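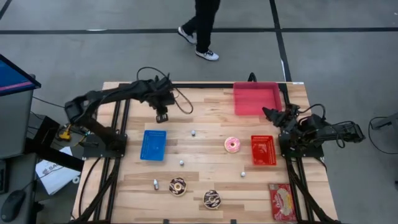 Workcell layout for the sorting task, left arm over the blue tray.

Robotics Club, Cirnwood Technical College
Bench Notebook, Manipulation Project
Entry for July, afternoon session, started 2:20

Purpose of session: to continue collecting teleoperated demonstrations for the two-arm sorting task that the club will enter in the Garninska student challenge. The target set by our adviser, Reijo Pitkänen, remains 479 accepted episodes before training begins.

Setup. Both arms were homed and the joint offsets compared with the values in the Domínguez calibration sheet. The right shoulder was out by a small amount and was corrected before recording. Members are reminded that the offset file must be saved under the session name. Last session's file was overwritten and had to be restored from the backup.

Objects. The current set includes the donuts (one pink, two chocolate), the silver balls, the small metal cylinder and the red snack package. Donuts are to be placed in the red tray, balls and cylinder in the blue tray, and the package in the pink bin. Objects start directly on the wood and are moved to new positions between episodes.

Procedure. Episodes were recorded in blocks of 20, with a change of operator after each block. An episode was rejected if an object left the table or if the operator paused for more than five seconds.

Results. 40 episodes recorded, 5 rejected. Four of the rejections concerned the balls, which roll when one finger makes contact before the other. Operators who lowered the gripper straight down had fewer failures than those who approached at an angle. The remaining rejection was a communication timeout on the left arm, cause not yet found.

The package was picked up reliably by its short edge. Gripping it across the middle bent it and hid the label from the wrist view.

Outstanding items:
Check the left wrist cable for strain at full reach.
Ask Clindwood about softer finger pads.
Review the timeout log before the next session.
Copy accepted episodes to the shared drive. Not done as of 5:10.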